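Ticket: Staple removers and loose parts, Walville supply table
Opened by: Benedetta Melis
Priority: 4
Status: open, waiting on parts

Problem: removers from the shallow clear container jam half closed when used on thick packets. The Sikder packets are the worst, at 26 sheets each. The jaws bite, then stay shut until you pull the side grips apart by hand.

Tried so far:
Wiped the jaws with a dry cloth. No change.
One drop of oil at the rivet, opened and closed it 100 times. Better on thin packets, still sticks on thick ones.
Swapped colors in case it was a single bad one. The purple and the light blue both do it – purple more often.

Second problem, same table: the gray plastic parts have no labels and no home. Bins are behind them and could take them, but I don't want to mix them with stock until someone says what they belong to.
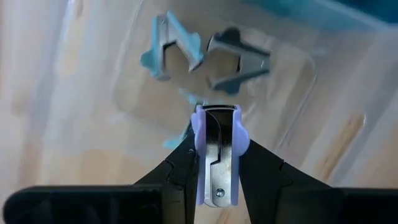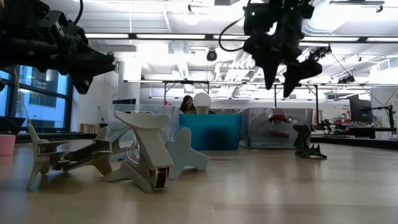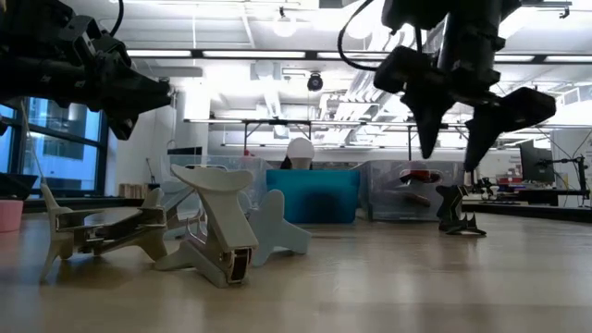

Drenditz Office Supply and Repair, Walville

Parts I need identified: the low gray one with splayed legs, the tall gray one with the wide base, the pale star-shaped one, and the small black one off to the right. I asked Ekis whether they came with the last order and have not heard back.

Update, 2 p.m.: Oiled the purple one again and left it open over lunch. Still sticks. Please order 2 replacements from the usual place and keep the old ones until the new ones are tested. Leave the gray parts on the table for now – I will move them when Ekis answers.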